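Last updated: October

4.3 Filling and Returning the Produce Basket

This section applies to the Nekico hand basket and the open wooden display crates in the produce area. Maximum basket load is 49 items or 130 mm above the rim, whichever is reached first.

1. Set the basket on a flat surface with the handle clear of the contents.
2. Place napa cabbage first. Keep heads side by side or upright along one wall.
3. Fit peppers, tomatoes and other small produce into the gaps.

CAUTION: Do not stack cabbage on tomatoes. Skins split under load.

Napa cabbage and mixed produce in blue baskets:

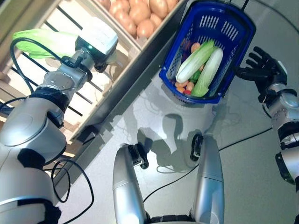
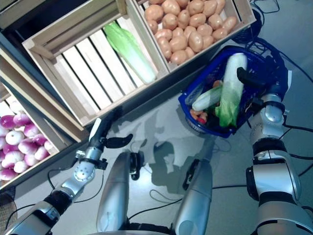
4. To return stock, lay each cabbage flat on the crate slats. Leave the gaps between slats open for air flow.
5. Keep potatoes and turnips in separate crates. Brush off soil before refilling.
6. Wipe the empty basket and check the handle pivots for cracks.

NOTE: Replace the crate if a slat is split or has pulled away from its nail. Slats are supplied in packs of 3 (see Section 7, Spare Parts).

Contact: Sakda Chaimongkol, Sesex Store Fittings | © Sesex. All rights reserved. | Back to top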